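Features | Business | Campus | Letters | Subscribe

The Loyalty Discount That Isn't
Alumni business directories promise graduates a leg up. We went looking for the customers. 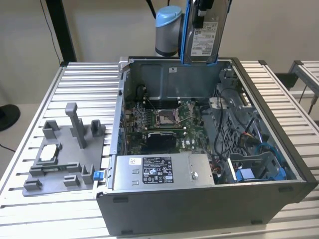 Paying to be listed

Every March the email arrives. Your old school is proud of you, it says, and it would like to help your business grow. For $800 a year you can have a listing in the alumni business directory, with a logo, a paragraph and a link. For more you get a badge with the school colors on it, and your name moves up the page.

The pitch rests on one idea, that graduates would sooner hire each other than a stranger. It sounds right. It also happens to be very hard to check, and the people selling the listings don't seem in a hurry to check it.

Citcombe's alumni association is a fair place to start. Its directory carries 2,525 businesses, a number that appears on the sign-up page in large type. Spend an afternoon clicking and the number gets softer. Phone lines ring out. A bakery in the food section is now a parking lot. A roofing company appears under three spellings, and the "Technology" heading holds a dog groomer.

The association says listings are "reviewed regularly." It would not say how often, or by whom.

What the numbers leave out

Ask for results and you get page views. Page views are fine as far as they go, but a view can be a bot, a bored student or the owner looking at his own listing to see if the logo has been fixed. What a plumber wants to know is how many people called. Citcombe doesn't track that. Neither does Trikton, the company that runs the software behind the directory and sells the same package to other schools.

Trikton's brochure talks about "warm networks" and "affinity spend." It offers one case study, a printing firm called Drusunus that picked up 11 new accounts after joining. That would be impressive with a little more detail. The brochure doesn't say over how long, or what the accounts were worth. It also leaves out that Drusunus prints the alumni magazine, which I learned from the back page of the alumni magazine.

Jaiswal, a small bookkeeping firm on the other side of town, has been listed for 2 years. The office traces one client to the directory in that time. The client stayed for a single tax season. They plan to renew anyway, partly for the football tickets that come with the upper tier.

Maybe it's a donation

That may be the real answer. Plenty of owners treat the fee as a gift to the school with a small ad attached, and there's nothing wrong with giving money to a place you love. But then the association should call it that. A gift and an advertising bill can be treated differently at tax time, and a new owner watching every dollar deserves to know which one is on offer.

If you're tempted, ask for three things in writing: how many listings were checked in the past year, how many calls or forms went to businesses in your category, and whether you can cancel before the card is charged again. I sent Citcombe those questions on a Tuesday. The reply thanked me for my interest and included a link to the sign-up page.

Related
Does Your Chamber Membership Pay for Itself?
The Trouble With "Preferred Vendor" Lists
Reading the Fine Print on Auto-Renewals
Sponsoring the Scoreboard: Who Sees It?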